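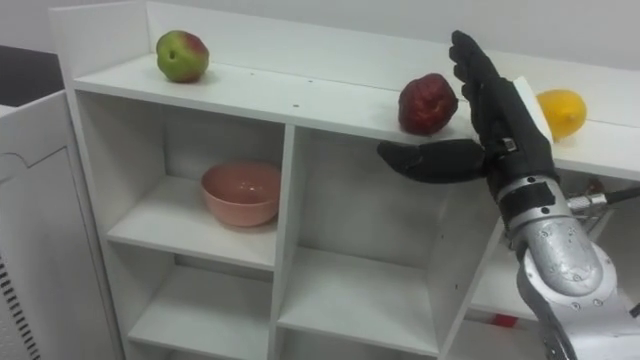
鲍里斯·贝戈维奇(Boris Begović)来信询问:供应商合规部门收到匿名举报,称销售人员以会议赞助名义向采购方支付款项,在尚未掌握证据时,第一步应当通知谁、封存什么?类似问题近期较多,本页据此对内部反腐败调查的启动程序作出说明,供企业法务、合规及内审人员参照使用。

分享 61 评论 3

更新日期:2022-08-25

一、适用范围

本指引适用于企业收到涉及商业贿赂、虚假报销、利益输送等线索后的初步核查阶段。已由监管机关或司法机关立案的事项,应首先服从有关机关的要求,并由外部律师统一对接,企业不宜自行约谈涉案人员。

二、登记线索

收到举报后,应在当日完成登记。登记内容包括收到时间、收到渠道、所涉部门、所涉交易期间以及举报内容原文。原文应完整保留,不得改写或摘录后销毁原件。举报人身份如已知悉,须与举报内容分开存放,仅限调查负责人查阅。

登记编号应连续。以格斯霍尔姆公司(Gesholm)为例,其合规部门采用年度加流水号的方式,5月间的一次复核发现有三个编号空缺,后查明系两个业务部门各自留存线索而未上报。该公司随后取消了部门自行编号的做法,统一由合规部门发号。

三、确定调查负责人

调查负责人不得与被举报人存在汇报关系,亦不得参与过所涉交易的审批。被举报人为高级管理人员的,应由审计委员会或独立董事指定负责人。负责人确定后,应签署书面授权,载明调查范围、可调取的资料类别及汇报对象。

四、证据保全

证据保全应先于任何约谈。通常按以下顺序办理:

1. 由信息技术部门暂停相关邮箱、即时通讯账号及共享文件夹的自动删除功能;
2. 对所涉人员的公司电脑及手机制作镜像,记录制作时间、操作人及校验值;
3. 调取总账、费用报销、供应商主数据及银行付款记录;
4. 封存纸质合同、会议签到表及赞助协议原件;
5. 必要时向相关人员发出书面保全通知,要求其不得删除或转移资料。

员工个人设备中的资料,应在取得书面同意后方可提取。涉及跨境传输的,须事先评估数据保护及保密方面的法律要求,未经评估不得将镜像文件发往境外总部。

五、筛查付款记录

付款筛查应以完整数据为基础,抽样只用于后续凭证核对。下列情形应予标记:同一旅行社或咨询机构在短期内多次开票;发票金额恰好低于审批限额;收款方成立时间晚于合同签订时间;会议费用缺少日程、签到或现场资料;报销人与审批人为同一人。

某次核查中,内里斯公司(Neris)调取了842笔会议类付款。其审批限额为900欧元,而经标记的61笔付款金额均略低于该限额,且集中支付给同一家会务服务商克拉斯尼奇(Krasniqi)。核查人员据此扩大了期间范围,并将服务商的股东信息与员工申报的利益关系进行比对。

需要注意的是,金额异常本身不构成违规结论。调查底稿应分别列明事实、来源及尚待核实之处,避免使用“受贿”“侵占”等定性用语。

六、约谈

约谈应至少由两人进行,一人提问,一人记录。开始时须向被约谈人说明:律师代表公司而不代表其个人,谈话内容的保密权利归公司所有,公司可自行决定是否向第三方披露。约谈顺序一般为财务及行政人员在先,业务人员次之,被举报人在后。

记录完成后应交由被约谈人核对。其拒绝签字的,由两名在场人员注明情况并签名,不得代签。

七、报告与披露

初步核查结束后,应形成书面报告,提交授权机构。报告须就以下事项提出意见:是否转入正式调查,是否暂停相关付款及合作关系,是否需要通知审计师,以及是否触发上市公司信息披露义务。涉及证券上市地在境外的企业,应同时征询当地律师意见。

在作出披露决定之前,知悉核查情况的人员应列入内幕信息知情人名单,并禁止其买卖本公司证券。对外询问统一由指定发言人答复,其他人员不得评论。

八、资料归档

底稿、镜像文件及往来函件应集中归档,保存期限依所在地法律及公司制度中较长者执行。举报不成立的案件同样须归档,并注明结案理由及批准人。

读者评论(3)

弗林登(Flindden)内审组:第四部分提到先保全后约谈,我们的困难在于制作手机镜像时当事人必然知情。请问是否可以先制作服务器端备份,再同步收取手机?

Boris Begović:感谢答复。关于赞助协议,我方只有扫描件,原件在代理商处。打算先按第四部分第5项发保全通知,再谈调取。

海边的会计:第五部分建议补充预付款和个人借款科目,会议费用有时先挂在那里,几个月后才冲销,只查费用科目会漏掉。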